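Learning Welsh from scratch as a grown-up - who else is at it?

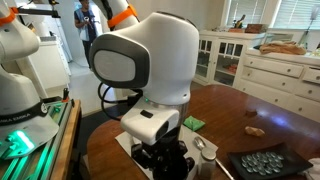
Category: Languages and Evening Classes

elin_ellis
May 2018
I'm 13 lessons in and completely hooked! Started with the Meredith course book (the green one, second edition) and I've got as far as soft mutations. My grandad Emlyn spoke it all his life and I only ever picked up the rude bits, so this feels like catching up. What is everyone using for vocabulary?

gerrit_j
Welcome! I do 60 cards a night on Flurkik and love it. I'm Dutch so the "ch" came free, but the "ll" took me all winter. My total stands at 1,017 words and I'm far too proud of it.

MeirionE
Lovely to see this, Elin. I grew up speaking it and I'd go easy on the cards, Gerrit - words on their own don't mutate! Learn "i Gaerdydd" as one lump and you'll never have to think about why it isn't Caerdydd.

gerrit_j
Fair, but I can't learn lumps if I don't know what's in them. Cards first, sentences second. It worked for my English.

apurves
With Meirion on this one. I had hundreds of words and couldn't order a cup of tea. Then I went along to a chat group, 3 of us and a very patient teacher, and it all started moving (slowly, and with a lot of "beth?"). Radio in the car helps too, even when I only catch the weather.

elin_ellis
Ooh, a chat group sounds terrifying and brilliant. Do they mind if you mix north and south? The book says "dw i eisiau" and my grandad always said "dw i isio".

MeirionE
Not a bit. Stick with your grandad's, it's how people say it in the north anyway. The book form is fine for writing.

gerrit_j
I'll try lumps for a month and report back. Still keeping my cards though!

elin_ellis
Diolch, all! Messaging you about the group, apurves.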